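**Etthorpe Hall** is a work floor operated by the furniture and bath fittings refurbisher Poltik, where employees perform everyday handling tasks with hand-held grippers so that robots can later be trained on the recordings. It occupies the former showroom of the company's Trokirberg site. The work is officially called *demonstration*. Most of the people who do it call it "pinching."

## Background

Poltik takes in returned chairs, cabinets and bathroom items, sorts them, replaces what is broken and sells them again. Sorting was always the slow part. A 2019 attempt to automate it with a fixed arm, bought from the machine builder Ekpo, ended after one season. The arm was very good at lifting the one model of stool it had been set up for, and Poltik received that stool far less often than the sales presentation had assumed.

The second attempt started from the other end. Instead of programming an arm for each item, the company had its own sorters do their usual work while holding grippers with built-in cameras, on the theory that enough recordings would let a machine handle things it had not met before. Nkechi Okafor, then head of the returns department, was put in charge. Her first internal memo on the subject ran to 23 pages. The second, issued after staff had read the first, ran to one.

## Work at the hall

An operator carries a gripper in each hand and picks up, turns, moves and sets down an item from the returns stock. A single attempt is known as a *take*. Takes are short, and the same item may come back many times in one shift, which gives operators strong opinions about particular pieces of plastic. 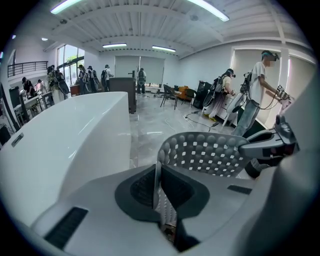
*Two grippers on a perforated gray plastic part, with other people at work around the hall.*

The grippers have two jaws and no sense of humor. Operators who could strip a swivel chair bare-handed in minutes reported that for the first few days they felt as though they were wearing oven mitts. The company's training guide, written by Keyvan Naseri, advises new operators to slow down, keep their elbows loose and stop apologizing to the furniture.

Items are classed by how they behave when held:

- **Rigid:** chair backs, seat shells, drawer fronts
- **Soft:** covers, towels, packing cloth
- **Awkward:** everything else, including hoses

The third class is the largest. Proposals to divide it further have been made twice and withdrawn twice, the second time after a long meeting about whether a shower hose is a kind of rope.

## Effects on staff

The hall opened with 39 operators, all of them moved from the sorting line at their existing pay grade. Sorting skill turned out to matter less than expected, and patience rather more. Femi Ibrahim, a sorter with a reputation for speed, had so many early takes rejected as too fast to follow that he asked to see the reviewers do it themselves. They did, and the rejection rules were rewritten in April.

Complaints changed along with the work. On the sorting line they had mostly concerned lifting and dust. In the hall they concern wrists, shoulder straps and the tedium of doing correctly, for the fortieth time, something that was done correctly the first time. Rotation between tasks was introduced at the operators' request, as was a limit on how long the equipment may be worn without a break. 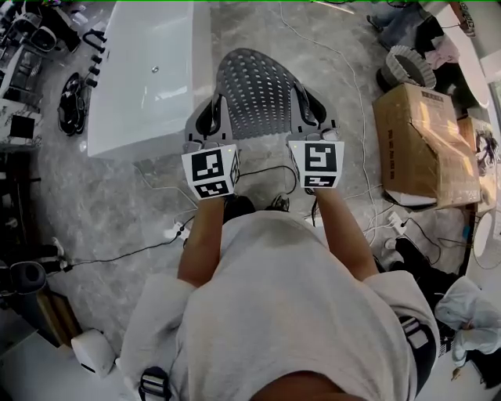 The question of what happens to the operators once the recordings are sufficient has been raised at every staff meeting on record. Management's standing reply is that the recordings are not yet sufficient. Hamdia Wolde, who represents the operators in talks with the company, obtained a written agreement that no one would lose a position on account of the program while it was running. She has described the last four words as the subject of the next agreement.

Some duties have also appeared that did not exist before. Reviewers watch takes and mark them as usable or not. Stock runners keep the floor supplied with items of suitable difficulty. There is also a cable warden, a post created after a week in which several people needed one. It is currently held by Femi Ajayi, who is regularly mistaken for Ibrahim in company correspondence and has on two occasions received his reviews.

## Output

At its busiest the hall has recorded more than 1500 takes in one shift. The stock catalog lists 348 separate items, a number that includes one chair back entered under three different names by three reviewers.

As of February 13, 2026, a trial robot trained on the recordings handled part of the rigid class on the night shift. Day staff check its work each morning and set aside whatever it has left in odd places. Okafor has called the results encouraging. The morning crew's log, kept in pencil on a clipboard by the loading door, uses a wider range of terms.

## See also

- Trokirberg returns center
- Ekpo fixed arm
- Swivel chair disassembly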